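Holztische im Alltag sauber halten

9. März 2025
Von Tove Kirkegaard

Ein heller Holztisch verzeiht weniger als ein dunkler. Wer ihn jeden Tag benutzt, sollte wissen, wie die Oberfläche behandelt ist. Ein Tropfen Wasser an einer unauffälligen Stelle gibt Auskunft: Bleibt er als Perle stehen, ist der Tisch lackiert oder frisch gewachst. Zieht er ein und hinterlässt einen dunklen Punkt, ist das Holz geölt und braucht neues Öl, oder es ist ganz unbehandelt.

Lackierte Platten wischt man mit einem gut ausgewrungenen Baumwolltuch und lauwarmem Wasser ab. Ein Spritzer Spülmittel auf drei Liter reicht. Danach trocken nachreiben, immer mit der Maserung. Mikrofasertücher benutze ich auf Lack nicht mehr, mein alter Esstisch von Gronholm ist davon mit der Zeit stumpf geworden.

Geölte Platten vertragen Spülmittel schlecht. Besser ist Holzseife, dünn angerührt. Zweimal im Jahr wird nachgeölt, bei mir im Februar und noch einmal nach dem Sommer. Vorher mit Schleifpapier glätten, zuerst Körnung 120, dann 180. Das Öl dünn auftragen, eine Viertelstunde warten und den Rest gründlich abnehmen. Was stehen bleibt, klebt noch Tage später. Ölgetränkte Lappen können sich selbst entzünden — also ausgebreitet im Freien trocknen lassen und nie zusammengeknüllt in den Eimer werfen.

Gegen weiße Wasserränder auf Lack hilft oft Wärme. Ein trockenes Baumwolltuch auflegen und mit dem Bügeleisen auf kleinster Stufe kurz darüberfahren, bis zu 60 Sekunden insgesamt, zwischendurch nachsehen. Dampf bleibt ausgeschaltet. Dunkle Flecken sitzen tiefer, da kommt man meist nur mit Schleifen weiter. Fettflecken auf rohem Holz bestreut man mit Speisestärke und lässt sie über Nacht liegen.

Flaschen aus Bad und Küche hinterlassen gern Ringe, wenn am Boden etwas heruntergelaufen ist. Ein kleiner Korb nimmt sie auf, gelocht nur mit einem Untersetzer darunter.
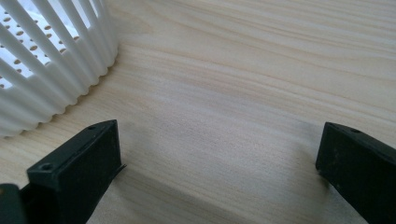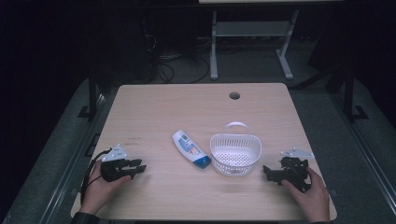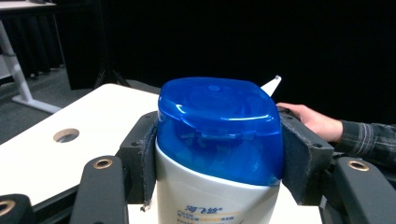
Bei Kratzern kommt es auf die Tiefe an. Feine Spuren verschwinden in geöltem Holz fast ganz, wenn man beim Nachölen etwas länger reibt. Für tiefere nehme ich Hartwachs in zwei Tönen, das hellere zuerst. Asger Kragh, der bei Holtex Möbel aufarbeitet, rät dazu, die Farbe bei Tageslicht auszusuchen und lieber eine Spur zu dunkel zu wählen.

Druckstellen lassen sich in rohem Holz mit einem feuchten Tuch und dem Bügeleisen anheben. Auf furnierten Platten lasse ich das bleiben, dort kann sich der Leim lösen. Nach dem Anheben muss die Stelle einen Tag trocknen, bevor Öl darauf kommt.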